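Re: [mosell-users] Hand-held demos on soft surfaces

On the 4 pm build, the replay on the Miyazaki arm still drifts in the last part of the approach. Earlier message quoted below.

> We recorded 545 demonstrations with the hand-held gripper and
> dropped 4 where tracking was lost. Should the ones on fabric be
> kept in the same set as those on the bare bench?

Keep them together, but tag them. Cloth gives under the pads, so the closing height varies more than it does on a hard top. If the policy never meets that variation in training, it will press too low on the arm.

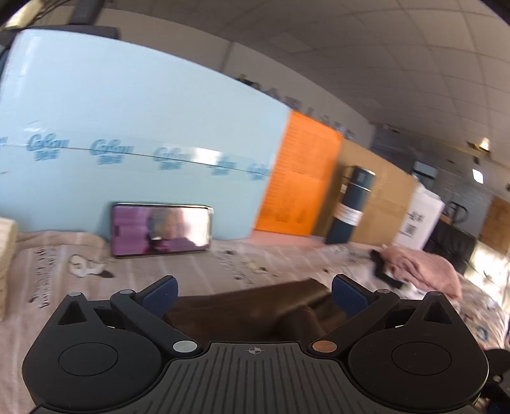
Filed under: Demonstrations / Hand-held / Fabric surface

Patterned fabric under the work is fine for tracking, and so is clutter behind it. Large plain areas such as the side of the blue box are less useful. Motion blur on the object between the pads matters more. Slow down over the last stretch before closing, and shorten the exposure if the light allows.

The Zokari remote link is no substitute for this task. It adds roughly 2 frames of lag, and operators compensate by stopping and starting, which the policy then copies.

The Drandard converter writes the tag into the episode header if you pass it at import. Ticket 1914 covers adding it afterwards. Until that is closed, re-import from the raw files and check the gripper width channel before training.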